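Fiche pratique destinée aux équipes des cuisines d'essai de Sondon et de Foley. Elle rassemble les conseils d'atelier tirés du programme Zellent, consacré à la manipulation d'objets de cuisine par un bras robotisé. Elle remplace la version de janvier.

## Origine des conseils

Le programme Zellent étudie une question limitée : dans quelle mesure la disposition initiale des objets sur un plan de travail influe-t-elle sur la réussite d'une saisie suivie d'une dépose ? L'étude a porté sur 2 336 essais, répartis entre les deux sites. Chaque essai partait d'une consigne unique, du type « poser la bouteille dans le bac » ou « déplacer la fraise vers l'assiette », et se terminait soit par la dépose, soit par l'abandon au bout du temps imparti.

Sur l'ensemble, 228 essais ont été écartés avant analyse. Le motif le plus fréquent était un plan de travail mal préparé : objet oublié de la séance précédente, récipient hors de portée, câble posé en travers de la zone utile. Les recommandations qui suivent visent en premier lieu à réduire ces rejets.

## Préparer le plan de travail

- Dégager entièrement la table, puis l'essuyer avec un chiffon sec. Les produits lustrants sont proscrits : ils modifient les reflets et le frottement des petits objets.
- Disposer d'abord les grandes pièces (assiette, bassine, appareils), ensuite les casseroles, enfin les aliments factices.
- Varier l'orientation des bouteilles. Une bouteille couchée constitue un cas distinct de la bouteille debout et doit être consignée comme tel.
- Laisser entre deux petits objets un espace suffisant pour le passage des doigts de la pince, sauf lorsque l'essai porte précisément sur l'encombrement.
- Conserver quelques objets sans rapport avec la consigne. Les essais réalisés sur une table trop dépouillée se sont révélés peu représentatifs.

## Choisir les objets

Les aliments factices en plastique rigide supportent bien la répétition des saisies. Les modèles en mousse se marquent rapidement et doivent être retirés du lot dès que leur forme est altérée. Il convient de vérifier l'état des étiquettes sur les flacons : un papier décollé peut adhérer à la pince et fausser la dépose.

Chaque site tient un lot de référence et un lot de remplacement. Un objet remplacé en cours de série est signalé dans le cahier, même lorsque le nouvel exemplaire paraît identique. À Foley, l'inventaire est affiché sur la porte du placard ; à Sondon, il se trouve dans le classeur vert.

## Conduire une série

Une série comprend 200 essais au maximum. Au-delà, les opérateurs relâchent leur attention lors de la remise en place, ce que la comparaison des débuts et des fins de série a confirmé.

1. Lire la consigne à voix haute et vérifier que l'objet désigné figure sur la table.
2. Contrôler le passage des câbles pour toute l'amplitude du mouvement prévu.
3. Se placer hors de la zone d'évolution du bras avant le lancement.
4. Ne pas corriger la position d'un objet pendant l'essai. Un objet renversé reste renversé jusqu'à la fin.
5. Noter le résultat avant de toucher à la table.
6. Prendre comme repères visuels les objets eux-mêmes lors du compte rendu ; les indications « à gauche » et « à droite » prêtent à confusion d'un poste à l'autre.

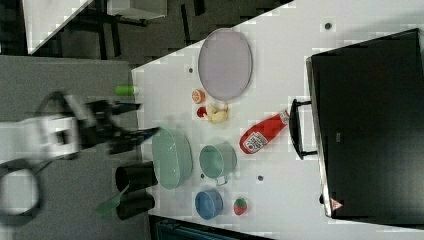 Même plan de travail, à un autre moment : 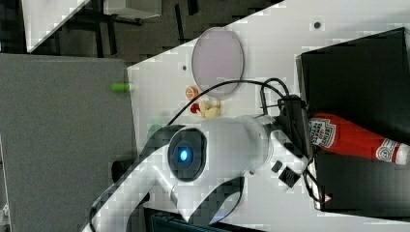
7. Remettre la table dans un nouvel état de départ, en suivant la fiche de disposition et non de mémoire.

## Résultats utiles à l'atelier

Les échecs se concentrent sur deux situations : les petits objets placés contre la paroi d'un récipient et les bouteilles proches d'un appareil volumineux. Dans le second cas, l'approche par le dessus a donné de meilleurs résultats que l'approche latérale. L'effet de la couleur des objets n'a pas pu être établi.

## Rangement

Les accessoires sont lavés à l'eau tiède savonneuse chaque vendredi, séchés à plat, puis rangés par lot. Les pièces abîmées sont déposées dans la caisse Inden, à l'entrée de la réserve, accompagnées d'une étiquette indiquant la série concernée.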